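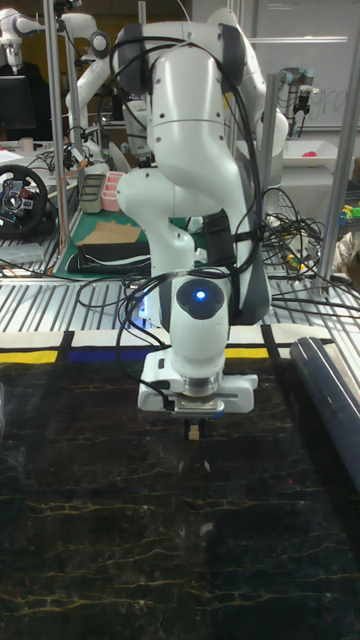
Thread on bench surfaces, as three people asked what I put down over slotted aluminum. Short version: a black marble-pattern top, a color strip on the back edge, and a rule about cables that I keep breaking.

1/ Slotted rails are great for clamping and terrible for everything else. Screws go into the slots and stay there. I lost 41 M3 screws before I started keeping a tally, so the true number is higher.

2/ First cover was a plain white Clurport sheet. Too bright under the overhead lights, and it showed every scuff. Lasted until March.

3/ Second was matte gray. Fine to look at, but it curled at the corners and I got tired of taping it. Gwawr Skyrme has it now under her drill press.

4/ Current one is black with thin yellow and white veins, running more or less side to side. I picked it for contrast. A light wood block reads clearly against it from across the room. The veins are busier than I wanted. 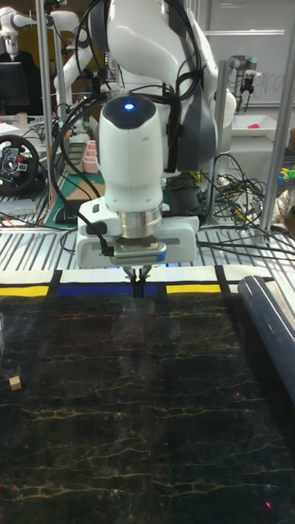

Small block parked at the left, navy roll on the right, strip along the back.

5/ The strip: white panels, black dividing lines, yellow and blue rectangles. It gives you a fixed reference when you set things down. "Left yellow" is faster to say than a measurement, and Michalis Raptis and I stopped arguing over where the middle is.

6/ Cost, for those asking: 435 for the surface and strip together, cut to size by Vindance. The quote for engraved marks was 1763. I did not get engraved marks.

7/ Flatness is good. I checked with a straightedge at 4 points and could not get a feeler gauge under it at any of them. Will repeat after the heating season.
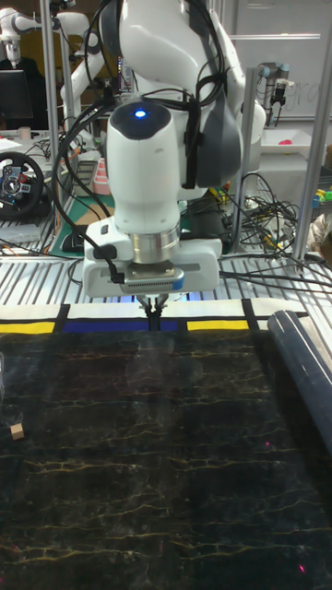
8/ Cables. The rule is that nothing lies on the rails behind the top. Current compliance is poor. The right side is a tangle and I have the clips to fix it, still in the Acheampong bag.

9/ The steering wheel also needs a shelf. It has been living at the back left for long enough that Thitima Yimyam put it on the bench inventory.

10/ Cleaning: damp microfiber, then a dry one. Avoid anything with silicone. Blocks slide on the residue and it takes several passes to get off.

11/ Next job is the clips, then a lip for the front edge. Will post measurements when the lip is cut.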